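Drying Apples the Slow Way

My grandmother dried apples on window screens, and I kept putting off trying it because I thought I needed a machine. Then the tree at Halleck gave me 22 pounds in a weekend (what a tree!) and I had to do something with them.

I slice mine thin, dunk them in water with a good squeeze of lemon, and lay them out so they don't touch. Peel or no peel is up to you, though I leave it on and like the chew.
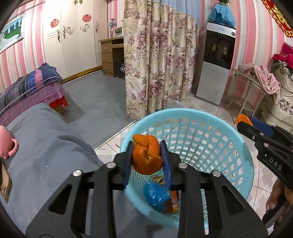

In the Oven, Door Cracked

Set it as low as it will go, mine stops at 167, and give the slices 8 hours. I flip them once if I remember, and I usually remember when the house starts smelling like pie, so there's that! They should bend like soft leather, with no damp spot in the middle when you tear one.
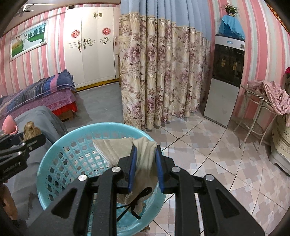

Posted by Haris Sethi on Monday, September 2, 2019

Once they're cool I pack them loosely in jars and shake the jars every day for a week. If you see any fog on the glass, back in the oven they go. I ended up with 15 little jars, and my sister has already claimed the biggest ones.

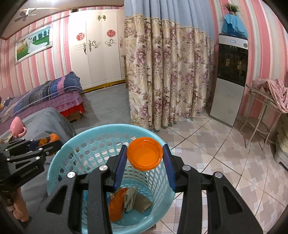 Can I mix different kinds of apples in one batch?

Sure, as long as the slices are the same thickness. Softer apples finish sooner, so put them on their own tray and pull that one first.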